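Section 7. Fault 84: Object lost during transfer

7.1 When this fault appears

Fault 84 is raised when the Makura arm controller has closed the gripper on an object, started a transfer, and then can no longer confirm that the object is held. The arm stops in the position where it is and the brakes are applied. The same fault is used in the simulator and on the real cell, so please learn the procedure in the simulator first.

In most cases the message comes together with one of these two codes:

2113 Grip width changed during motion
1616 Object pose not updated by the wrist camera

Code 2113 means that the object has probably slipped. Code 1616 means only that the camera cannot find the object. It may still be held correctly, and for this reason you must not open the gripper before you have looked.

CAUTION: An arm which is stopped by fault 84 can still hold a load. On the real cell, do not put your hands under the gripper, also when the brakes are on.

7.2 First checks

1. Do not press Resume. Resume continues the old path with the old object position, and the arm can push the object against a container or a wall.

2. Open the Vomham viewer and select Wrist view. Keep the fault window open at the side.

3. Check if the object, the target container and the gripper fingers can be seen. Write down which of them are missing from the view.

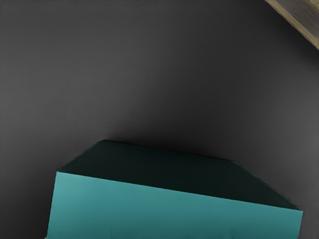 4. If the fingers are missing from the view, change to Overview before you decide anything. The wrist view alone is not enough to say if the grip is good or bad.

5. Compare the grip width in the status line with the width which was stored at closing. If the two values are the same, continue with 7.3. If the width has become smaller, continue with 7.4.

Note: Dark areas between two large objects can confuse the pose search. In the simulator you can raise the ambient light under Scene, Lighting, and start the search again. This does not clear the fault.

7.3 Object is still held

1. Set the speed to the lowest step.
2. Move the arm straight up with the jog keys until it is free of all objects.
3. Press Search pose and wait for the green mark.
4. Press Clear fault, then Replan. A new path is made from the present position.

If the green mark does not come after the second search, treat the object as lost and go to 7.4.

7.4 Object has slipped or fallen

1. Move the arm up as in 7.3, but do not open the gripper yet.
2. On the real cell, press the emergency stop and lock the gate switch before you go inside. Remove the object by hand.
3. In the simulator, choose Reset object. Do not choose Reset all, as this also deletes the log of the fault.
4. Leave the cell, close the gate, release the stop and open the gripper with the panel.
5. Run the home movement one time without any object.

CAUTION: Never go into the cell with only the software stop active. The software stop does not cut the motor power.

7.5 If the fault comes back

Save the log with Export before the next start. Set the log length to 3170 lines, because the shorter setting often does not include the moment of closing. Send the file to the Isisach service desk with the software version and the name of the task.

Changed on September 23, 2024: step 4 in section 7.2 was added.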